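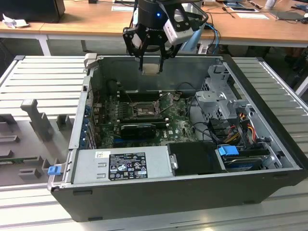
Wirnbridge Trial, progress report for the second period
Prepared by the Molton project team for the Sayce Fund

Summary

We are pleased with where things stand, and a little surprised. At the end of the first period the arm could find a computer case on the bench and very little else. Now it takes parts out of old desktops on most working days, and it puts memory into them too, which we had not planned to try until next year. It is still slower than a person. It still gets stuck on cables. But the question you funded us to look at, whether a machine can do the ordinary chores of a small repair shop, has gone from a thought exercise to something we argue about over real results, and that has been a lot of fun.

What we set out to do

The grant covers 3 chores picked from the daily list at the Fletham shop: opening and emptying donated desktops, refitting memory and small cards, and sorting loose parts into bins. We chose them because the Fletham staff do them over and over and are tired of them. We also wanted work where the objects vary a bit. Donated machines come in with different latches and different amounts of dust, and someone has nearly always been inside them before us.

Progress on emptying cases

This is the chore that has moved the most. The case goes on its side on the aluminum platform with the panel already off, and the arm works down into it from above. Taking the panel off is still a person's job. We tried it for two weeks with the arm and bent enough sheet metal to call a halt.

Memory comes out well when the slots are clear. The arm has to open the clips first, and early on it would push on one clip and drag the whole board sideways. Slowing the last bit of travel fixed most of that. Graphics cards are harder. The little catch at the end of the slot sits under the card, where neither the camera nor the fingers can get at it easily, and we have not found an approach we like. Drives depend completely on the case. Where there is a good big plastic latch the arm does nicely, and where there are four screws we don't attempt it.

Power supplies are off the list for now. They are heavy for the gripper and the wires hang on to everything.

Progress on refitting

Putting parts in is a different job from taking them out, and we underestimated how different. A memory stick has to go in straight, the right way around, with a firm push at the end. The arm is good at straight. It was bad at the push, and for a while it would stop just short and report that it was done. We now have it press, let go, and press again with the fingers closed, the way the Fletham staff do with their thumbs. That change came from watching them at the counter for an afternoon, and it did more for us than a month of tuning.

We practiced the motion on small blocks before moving to real parts, and we still go back to blocks whenever we change the finger pads. It saves the boards.

We have logged 600 attempts at refitting so far. Our target for the full grant is 2,000, and we expect to reach it, as the bench can now run through the lunch hour with one person nearby.

Progress on sorting

Slow, to be frank. Screws are the trouble. The fingers were not made for anything that small, and a magnet on a stick beats us every time. Cards and brackets sort fine. We would like to drop screws from the chore and put the time into cables, if the fund agrees.

Cables

Every difficulty in this report comes back to cables sooner or later. A person reaching into a case moves the wires aside without thinking, often with the back of the hand while the fingers do something else. Our arm has two fingers and nothing else to spare. When a power lead crosses the part it wants, it has to stop, move the lead, hope the lead stays put, and start over. Often the lead springs back. We have had some luck with clipping the bundles to the side of the case by hand before a run, but that is cheating a little, and we report those runs separately.

If there is one thing we would like to spend the next period on, it is this. A second arm would be the obvious answer. We want to try a cheap hook first.

Can it do the chore yet?

The Fletham manager asks us this each time we visit, and it is a fair question. For memory in a clean, open case, yes, with someone in the room. For a full strip-down of whatever comes through the door, no, and we would not want to guess at a date. What excites us is how useful the in-between turns out to be. A staff member can open the case, deal with the wires and the screws, and let the arm take the repeat work while they test the previous machine. Two of the staff tried working that way in October and asked when they could have it back.

Budget

Spending is in line with the plan. Finger pads wore out faster than expected, and we moved a small amount from travel to cover spares. No other changes.

Next period

Finish the refitting runs. Build and test the cable hook. Try 100 cases straight from the Fletham donation shelf, no picking and choosing, and record what happens with each one. Move the bench to Fletham for two weeks so the people who do this work can run it themselves and tell us what is wrong with it.

We would welcome a visit from the fund at Wirnbridge before the move. Mornings are best, as the light from the west windows bothers the camera after 3.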